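21/01/2026 - channel sounder, bench notes

Carried on with the two-antenna link from before the break. Tratska board on transmit, Perkorau board on receive, both off the same 10 MHz reference this time. Last round they were free running and the phase plots were garbage.

Cable first, no antennas. Flat across the band apart from a dip at the top edge, which is the old splitter. Swapped splitter, dip gone. Old one has red tape on it now, please don't put it back in the drawer.

Then over the air, down the corridor. 600 frames per position, 3 positions. Position 1 fine. Position 2 has a deep notch in the middle of the band on one recieve antenna and nothing much on the other - so diversity combining should earn its keep there. Position 3 I don't trust, door was opened partway through and I didn't log when. Redo.

Channel estimate: the interpolator between pilots was smearing the notch. Rosimeire Rezende pointed out I'd left the window length at 35 taps from the cable test. Way too long for that. Cut it right down, notch shape came back, error vector much better in the centre of the band. Wasted most of the morning on that. Default is now set in the config file instead of buried in the script.

Also the Kong script writes antenna 2 before antenna 1 in the output file. Anyone using the older plots, check the colours. I've fixed the labels but not the file order, too much stuff downstream reads it.

Cosby (the storage box) was at 100 percent again so the last run went to my local drive. Will move it once theres space.

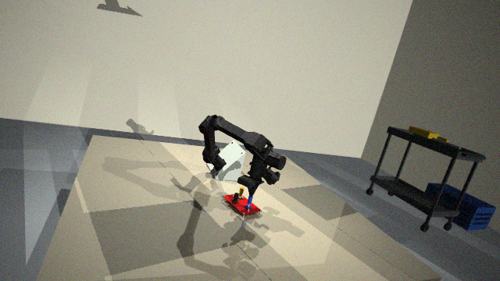
Do the position 1 captures need redoing with the shorter window?
The raw captures are fine as they are, only the estimates have to be run again.

To do
- redo position 3, door shut, sign on it
- rerun estimates for 1 and 2
- order a new splitter plus a spare
- check clock lock light on the Perkorau board, flickered twice after lunch, no idea why
- clear out Cosby, anything from last May can go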